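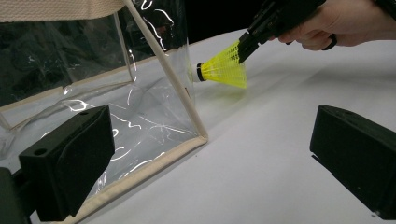
I have been on a badminton gear sorting kick for most of July and I can't tell you how happy it is making me! We play in the church hall down the road, the same mixed bunch for 5 years now, and in all that time my kit has lived in one sagging duffel by the back door with the shuttlecocks rattling around at the bottom under the shoes. So I finally bought one of those clear vinyl storage boxes, the kind with a beige fabric band along the top and thin rods to give it some shape, and I've been putting everything small into it. The yellow shuttlecocks are what sold me on see-through. With a bright yellow mesh skirt like that you can spot one from across the room, and in a cloth bin you would have no idea whether you had a good one left or only the squashed ones.

I should say that I looked at a lot of boxes first. A LOT. My friend Pornthip Thepsuriya swears by the stiff plastic kind with the snap lids, and hers do stack beautifully, but our hall closet has a sloped ceiling and a water pipe running along the back, and nothing rigid has ever fit in there properly. I wanted something I could shove. Vinyl shoves! It also folds flat when you don't need it, so I bought two and the second one is under the bed waiting for me to get around to the winter hats.

Mine came all crumpled from being folded in the package. The walls catch the light in every direction, and if you're the kind of person who needs things crisp, this might bother you. I tried a hair dryer on the lowest setting, moving it around the whole time, and got one side a little smoother before I lost patience. I've since read that you can hang them in the bathroom while you take a hot shower. If anyone has done this, tell me! For now I have decided the crinkles are fine. I can still see what's inside, and that was the point.

So, what goes in. I started by tipping the entire duffel out on the table (white, shows every speck of hall-floor dust, I regretted this immediately) and making piles. Grips, old and new. Wristbands. A roll of athletic tape that had fused into a solid puck. Three keys to a bike lock I no longer own. And then the shuttlecocks, which took up more of the table than everything else put together.

We use the plastic ones for club nights and keep feathers for when we are feeling fancy, usually when Þórey Fogh is back in town and wants a real game. Feather ones stay in their tube, always, on their side, and I won't hear otherwise. The plastic ones are much more forgiving, but they aren't indestructible. I go through them one at a time and do three quick checks. I look at the skirt from the cork end to see if it's still round. I run a thumb along the ribs to feel for a snapped one. Then I press the cork to see if it has gone mushy. Anything with a dent in the skirt gets a second chance – hold it in warm water for a few seconds, coax it round again with your fingers, let it dry standing up on its cork – and anything with broken ribs goes to the practice pile.

The practice pile is its own thing now, by the way. I used to throw them out, and then Pornthip's kids started using them for target games in the yard, and it turned into quite the competition. A laundry tub, a chalk line, 8 throws each. They don't care if a skirt is lopsided. If anything they like it better, because it swerves!

The good ones go in the clear box, nested inside each other in short stacks, cork into skirt. Don't push them together hard. I did that at first to save room and it stretches the skirts, and then they fly long and everyone complains that you're serving out. A loose stack laid on its side is perfect. Along the other side I have the grips in a small zip pouch, and the wristbands are rolled up in the corner like socks. I tried a cardboard divider down the middle and took it out again after one evening. The box has enough give that the cardboard just fell over every time I picked it up.

One thing I would change is the height. It's taller than I need, so there's a lot of air above the shuttlecocks. I'm thinking of laying my towel on top, although then I can't see in from above and have to look through the side like it's an aquarium. Maybe the towel stays in the duffel. I haven't made up my mind.

The duffel has survived, I'm glad to say. It holds the shoes and the water bottle and nothing else, and it weighs so little now that I keep thinking I've forgotten something. On club nights I carry the box in one hand and set it on the edge of the stage, and people help themselves. Last time Þórey walked over, picked one out, gave it the thumb test without my saying a word and went straight back on court. I was so proud!

Next up is the rackets, which are currently leaning behind the coats and fall on me every time I reach for an umbrella. I have my eye on a row of wall pegs, but the wall in question is plaster and crumbles if you look at it. Does anyone have a good way of hanging rackets on old plaster – something that doesn't need a drill? There are four of them, plus a child's one with a purple handle that came home with us from the hall and that I really must take back.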